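Holzbuchstaben reinigen und auffrischen

Buchstabenwürfel aus Holz werden in der Kita und zu Hause täglich angefasst, und entsprechend sehen sie irgendwann aus. Ein Satz lässt sich mit wenig Aufwand wieder in Ordnung bringen. Für einen Satz von Cinholm haben wir einen Vormittag gebraucht, die Trockenzeit nicht gerechnet.

Material

Weiches Baumwolltuch, zweites Tuch zum Nachtrocknen
Lauwarmes Wasser mit einem Spritzer Neutralseife
Schleifpapier, Körnung 240
Spielzeugtaugliches Pflegeöl, zum Beispiel Rirkau, 100 ml

Reinigen

Alle Klötze auf einem Tisch ausbreiten, am besten bei Tageslicht. Das Tuch in die Seifenlauge tauchen und kräftig auswringen — es soll nur nebelfeucht sein. Jeden Klotz auf allen 6 Seiten abwischen und sofort nachtrocknen. Nicht einweichen, das Holz quillt und die Farbe der Buchstaben kann sich lösen. Danach mit Abstand zueinander liegen lassen und nach 2 Stunden wenden.

Schleifen und ölen

Raue Kanten mit der Faser glätten, bedruckte Flächen dabei aussparen. Staub abwischen. Öl sehr dünn auftragen, nach einer Viertelstunde den Überschuss abnehmen. Über Nacht trocknen lassen. Ölgetränkte Lappen flach ausgebreitet im Freien trocknen, sie können sich selbst entzünden.
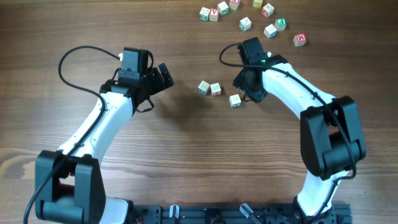

Kann man die Klötze in die Spülmaschine geben?

Davon ist abzuraten. Hitze und langer Wasserkontakt führen zu Rissen, und verleimte Stellen gehen auf. Bei klebrigen Flecken hilft etwas mehr Seife auf dem Tuch.

Aufbewahrt werden die Klötze trocken und luftig, etwa in einem Stoffbeutel.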